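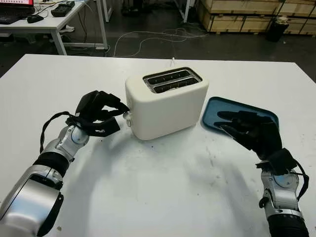 Search this site
Enter keywords

Breakfast club moves to the Mivora hall

From March the Tuesday breakfast club will meet in the Mivora hall on Sisum Street. The old room on Bragança Road has been let to a dance school, and the lease there ends this month. Doors open at 7:30 a.m. and breakfast is served until 10.

The price stays at $2 a head. Children under five eat free. There is toast, oatmeal, fruit, coffee and tea, and eggs on the last Tuesday of the month. If you need gluten-free bread, please tell us by the Friday before – we buy it in small amounts and it runs out early.

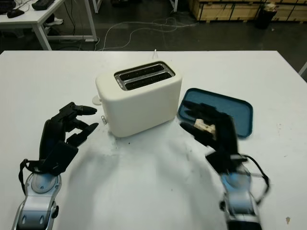 Two-slot toaster, with bread on a blue tray.

Last year the club took in $1,480 at the door. Most of that went to groceries, and the rest paid for new mugs and a second coffee urn. Stirkico Bakery will keep giving us day-old loaves, which we pick up on Monday evening.

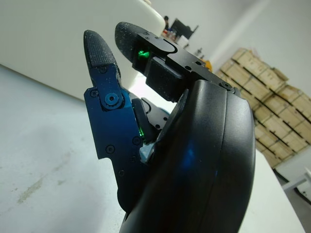
The new hall has 12 parking spaces behind the building. Please leave the two by the ramp free for people who need them. The bus stops across the street, and the side door is the one without steps. Bring your own mug if you like. Dogs can wait in the porch, where there is a water bowl and a rail for leashes.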